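October, evening

Today we had the Irivton kit on the table from nine in the morning, and I want to write down my impressions before I sleep, while they are still mine and not those of the people I will talk with tomorrow. Percy wants a written opinion from me by the end of the month. I am slow with English reports, so I practice here first.

The offer is as follows. Irivton rents the hand-held grippers with the software, and for 2,919 a month we receive the license and the support by telephone. If we buy the whole kit, we pay 4,000 one time, but then the support is finished after one year. Percy Arango prefers to buy. I am not sure. At Skindale we also bought, and when the firm changed the software we had very nice grippers which could speak with nothing.

The box was packed well. The manual is translated from some other language, I think, and I felt sympathy for the translator. On one page it says "embrace the tool with the confident hand." I have understood it. The installation took the whole morning all the same, for the program did not want to find the second gripper until I changed the cable, and this is written nowhere. I telephoned the support. A polite young man asked me to restart everything, which I had done already, and I did it again for politeness.

After lunch we began with the real trial. I had asked for cutlery, against the advice of Mihăilă, who sells for them in our region and who suggested cups. Of course he suggested cups. Every gripper can take a cup. But our customer at Trundden wants the sorting of forks, knives and spoons after the wash, and a fork that lies flat is a difficult thing. There is almost nothing to hold. The fingers must come down very near to the table and close slowly, and if one closes too quickly the handle turns and escapes.

My first attempts were bad and I was ashamed a little. One needs to forget one's own fingers. I wanted always to bend the wrist as I do at home at the sink, and then the program complained that the track was lost. After 36 recordings I stopped fighting with it. My shoulder hurts now on the right side. The weight is not large in the first minutes, but it should be mentioned in the report, as the people at Trundden would hold it for a full shift when they record their own material.

What pleased me: the fingers are soft enough that the steel is not scratched, at least I found no marks when I checked with the lamp. The recordings are saved by themselves, and a bad one can be deleted with one button. What did not please me: the trigger is stiff, and the battery indicator shows full until it shows empty.
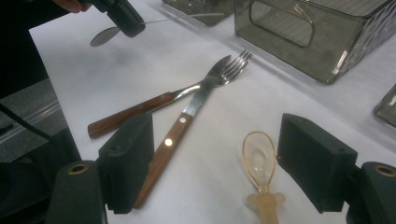 I tried also the thing which I always try, to lay the pieces one over another, as they come out of a real basket. With the single pieces I became quite good toward four o'clock. With crossed pieces I have to decide which one to take first, and the software asks me nothing about this order, it only records. Mihăilă said that the model learns the order alone. Maybe so. I wrote his sentence down with his name beside it, and he laughed, but he repeated it more carefully the second time.

Percy asked me on the stairs, yes or no. I said, rent for 2 months, then ask me again. He made the face he makes when something costs money twice.

I must still ask Irivton for the price of spare fingers, which is missing in the offer, and whether the monthly payment can be counted against the purchase later. Also I must return the long cable to the office upstairs, I took it without asking. Warm bath for the shoulder now, and then bed.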